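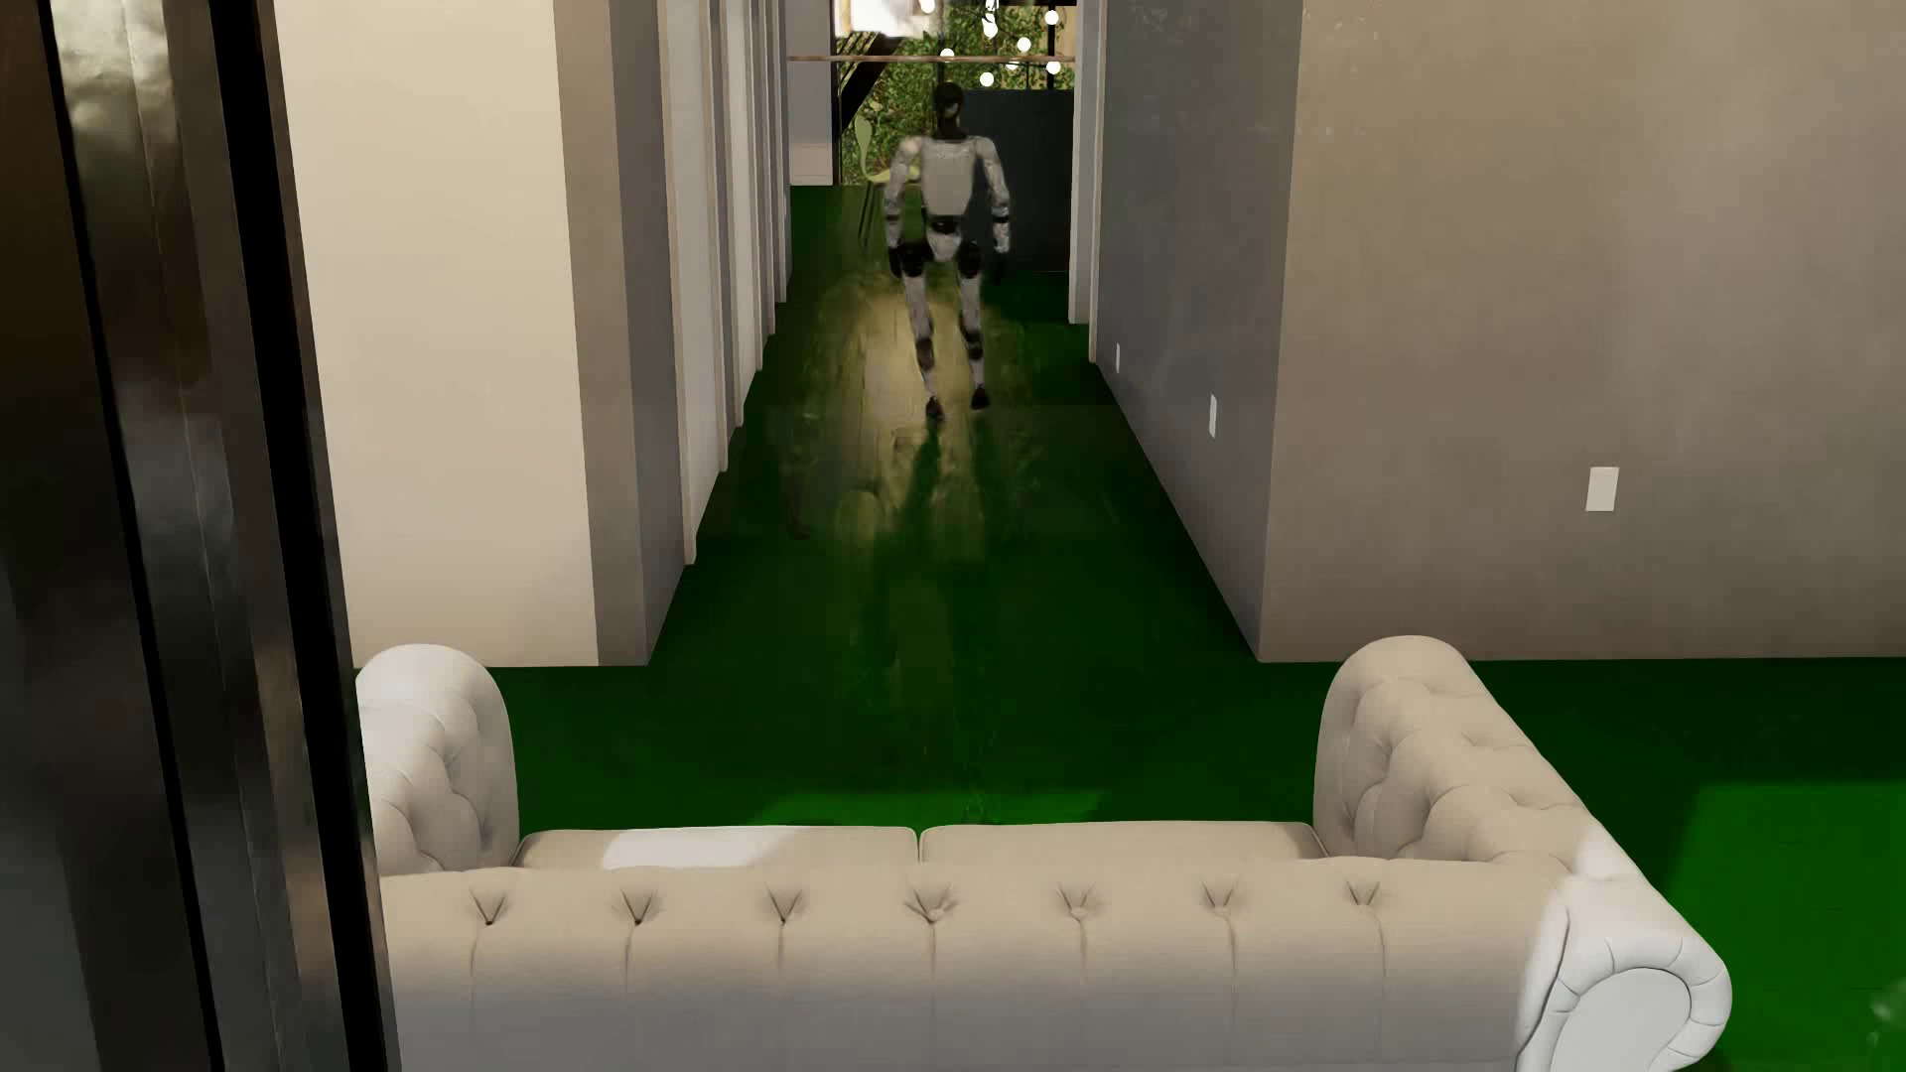

Why do you need people at all if the simulator already knows where every foot is, one reader of the previous call asked. The simulator knows the position of each foot and the forces passing through it. It does not know whether a person standing in the same room would step aside, wait, or walk on. Sanelum collects that judgment and compares it with the quantities we can compute.

Call for participants: rating humanoid walking in rendered home interiors
Last updated: February

The Sanelum project at the Hurthorpe laboratory is recruiting adult participants for a study of how people predict the path of a walking humanoid robot indoors. All of the material is rendered. No physical robot is used at any stage, and no experience with robots or simulation software is required.

Background

Walking controllers are usually compared by tracking error, energy use and the number of falls. Our earlier work in the Hullura simulator added a fourth measure, which we call path legibility: the distance between where an observer expects the robot to be in two seconds and where it is. In a pilot with 18 raters, path legibility and tracking error ranked the same controllers differently. Two controllers with nearly equal tracking error produced clearly different predictions from the raters, and the difference was largest in narrow passages and at doorways. In open rooms it was too small to report.

The pilot had two weaknesses. All raters saw the interiors from a fixed overhead viewpoint, and most of them were already familiar with legged robots. The present study uses viewpoints inside the home, including ones where furniture or a wall hides part of the floor, and excludes people who work with walking robots.

Method

The stimulus set contains 773 short clips. Each shows one humanoid walking in a furnished interior. The same start and goal positions are used for every controller, so that differences in the ratings can be attributed to the motion and the viewpoint. Clips have no sound.

Each participant sees a subset of the clips, drawn so that every clip is rated by several people. A trial has three steps:

1. The clip plays once and stops.
2. You mark the point on the floor where you expect the robot to be two seconds later.
3. You rate your confidence on a seven-point scale.

Clips cannot be replayed. The marked point is projected onto the floor plane of the 3D model, and the error is computed in meters. Where furniture covers the expected position, you mark the point on top of the furniture and the software resolves it by a separate rule – this is explained in the practice block.

Some clips appear twice in order to estimate rater consistency. You will not be told which ones. Low consistency does not affect payment, and those sessions are kept in the data set with a weight.

What taking part involves

The study consists of four sessions, each lasting up to 12 minutes of rating time plus a break. Sessions may be done on the same day, but we prefer that they be spread out. The first one begins with a practice block that is not scored. You can work at the Lunde site, where a calibrated display is provided, or remotely on your own computer.

Remote participants need:

a desktop or laptop screen (phones and tablets are not supported)
a mouse or trackpad
a current web browser with hardware acceleration turned on
a room where the lighting stays constant during a session

Who can take part

You must be 18 or older, with normal or corrected-to-normal vision, and able to read instructions in English. People who design, program or operate legged robots as part of their work or studies are not eligible for this round. People who took part in the pilot are also excluded. Color vision deficiency is not a reason for exclusion, but please report it on the intake form.

The clips include camera positions close to large furniture and some changes in brightness. If you are sensitive to moving images, ask for the still-frame version of the practice block before you sign up.

Payment and data

Participants are paid per completed session, and partly completed sessions are paid in proportion. The rate is stated on the consent form, along with the payment options for remote participants.

We record the marked points, confidence ratings, response times and screen resolution. We do not record audio, video or eye movements. Contact details are stored separately from the ratings and deleted when payment has been made. You may withdraw your ratings until the data set is frozen for analysis; after that point they can no longer be traced to you. The frozen ratings will be released together with the clips and the analysis code.

How to apply

Request the intake form from the Sanelum study desk and state whether you want to work at Lunde or remotely. Applications are handled in order of arrival, and recruitment stops when every clip has reached its required number of ratings. Lunde sessions start between 9 a.m. and 4 p.m.

Contact: Sanelum study desk, Hurthorpe | Copyright Hurthorpe, Sanelum project | Back to top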